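# Adhesive hooks on painted walls and panels: loads, prep, removal 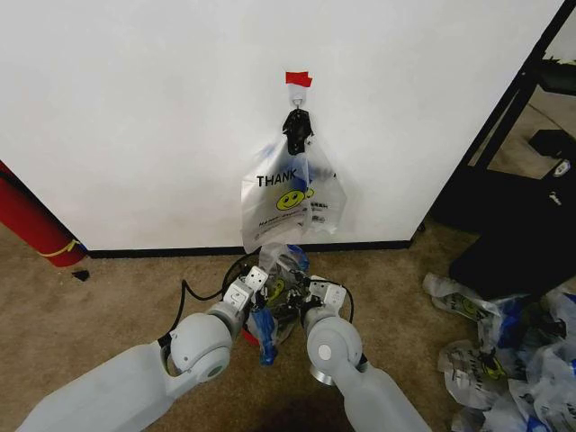
*Shopping bag held by a black clip on a small adhesive hook.*

Most adhesive hook failures are surface failures. The foam strip is rated on clean, smooth, fully cured paint, and few utility rooms have that. The notes below apply to stretch-release strips and to the thinner permanent pads sold with small wire-loop hooks.

## Surface

Suitable: gloss and semi-gloss paint, sealed wood, glazed tile, glass, metal, melamine.

Marginal: matte and flat paint. The strip bonds to the paint well enough, but the paint may not be well bonded to what is under it. Test with one hook in a corner before doing a whole wall.

Not suitable: wallpaper, bare brick, raw drywall, textured finishes, anything that leaves dust on a dark cloth.

Fresh paint needs at least 17 days before any strip goes on. Oil-based paint needs longer. Press a thumbnail into an out-of-the-way spot; if it dents, wait.

## Cleaning

1. Wipe with rubbing alcohol on a lint-free cloth. Paper towel is fine if it doesn't shed.
2. Let it dry completely.
3. Do not use household spray cleaner or anything with wax or silicone. These leave a film and the strip lets go in a week or two.
4. Do not touch the cleaned area.

Kitchens need two passes. Grease settles on walls well away from the stove.

## Mounting

Mark the position with a pencil tick or a piece of painter's tape. Stick the strip to the hook first, then the hook to the wall. Press hard over the full face for 60 seconds. If the hook slides off a backing plate, remove it and press the plate alone a second time.

Leave it unloaded for an hour. Overnight is better in a cold room. Below 50°F the adhesive stiffens and does not wet out against the paint.

## Load

Small hooks are usually sold with a rating of one pound or less. Treat the printed number as the limit for a still load hanging close to the wall. Three things reduce it:

- **Distance from the wall.** A thick bundle pushes the load outward and peels the top edge of the strip.
- **Pulling.** Yanking a bag down off a hook puts several times its weight on the pad. Lift things off.
- **Steam and heat.** Derate by half near a dishwasher vent, kettle or dryer.

For reference, a 900 g bag of rice is close to two pounds and too heavy for a small hook. A bunch of empty grocery bags is no problem.

## Clips on hooks

A spring clip on a loop lets you hang things that have no handle: thin bags, gloves, a folded cloth, a paper list. Gather the top of a plastic bag before clipping it. A single layer slips out of smooth jaws as soon as the bag takes any weight.

Clip types we keep on hand in the Plotden workshop:

| Clip | Holds | Notes |
|---|---|---|
| Binder clip, small | Paper, thin bags | Handles fold flat; can rust in a bathroom |
| Plastic chip clip | Open food bags | Wide jaw, weak spring after a year |
| Clothespin | Cloth, gloves | Needs a loop of string to hang from a closed hook |

The Pleten wire clips are good on cloth but mark soft plastic. The Siu ones have a rubber insert that comes loose; a drop of contact cement fixes it.

## Removal

Hold the hook lightly in place. Pull the tab straight down along the wall, slowly, until the strip has stretched to several times its length and releases. Never pull toward yourself.

If the tab has torn off, warm the hook with a hair dryer on low for a minute, then work dental floss behind it with a sawing motion. Roll the leftover foam off with a thumb. Alcohol removes the rest, but test it first on flat paint, where it can leave a shiny patch.

Permanent pads will usually take some paint with them. Score around the pad with a sharp knife before prying, so the damage stays inside the line. Fill, sand with 220 grit, prime, touch up.

## Spares

Strips age in the drawer. Write the purchase month on the packet and throw out anything more than 3 years old. Ours were bought in May from Dalby and are kept in a zip bag away from the water heater.

Last revised Oct 15, 2026. Changed: curing time for fresh paint; dental floss method added.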